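Why I've gone back to cordial

I made my first batch of lemon cordial in April, mostly because the tree at the side of the house had gone completely mad and I'd already given lemons to everyone in Hutley who would take them. Now I can't stop! I've done lemon and ginger, mandarin, a slightly odd rosemary one, and last night a grapefruit that I think is the best thing to come out of my kitchen all year.

The base recipe came from Rosaura Quispe, who used to live over the back fence and has moved up the coast. She wrote it on the back of a seed packet and it says, in full, "740 grams sugar, same of water, juice of 14 lemons, peel of 2, don't boil the peel." I boiled the peel the first time. It was bitter enough to make my eyes water, so please listen to Rosaura.

What I love is how forgiving the rest of it is. You warm the sugar and water until it goes clear, take it off the heat, drop in the peel and walk away for a few hours. Then strain it, stir in the juice, and bottle it. I use old passata bottles and give them a good long go in the oven first. It keeps for weeks in the fridge, though ours has never had the chance.
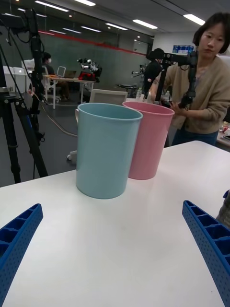

Two plastic cups on a white table.

I've been playing with how strong to pour it too. One part cordial to six of cold water is my everyday mix, but with soda water I go heavier, and with hot water and a slice of ginger I go heavier again and call it medicine. Roman Krawczyk at work has his over crushed ice with a pinch of salt, which sounded terrible and is wonderful – I had three.

The mandarin needs a bit more care. Mandarins are so sweet that the cordial comes out flat unless you cut the sugar by 100 grams and add a couple of lemons for sharpness. Peel them with a vegetable peeler while they're cold from the fridge and you'll get far less pith.

Next up is blood orange, if I can get to the market before they sell out. I'd also love to try a proper raspberry vinegar, the kind my nan kept in the laundry cupboard – if anyone has a recipe that isn't too sharp, leave it in the comments.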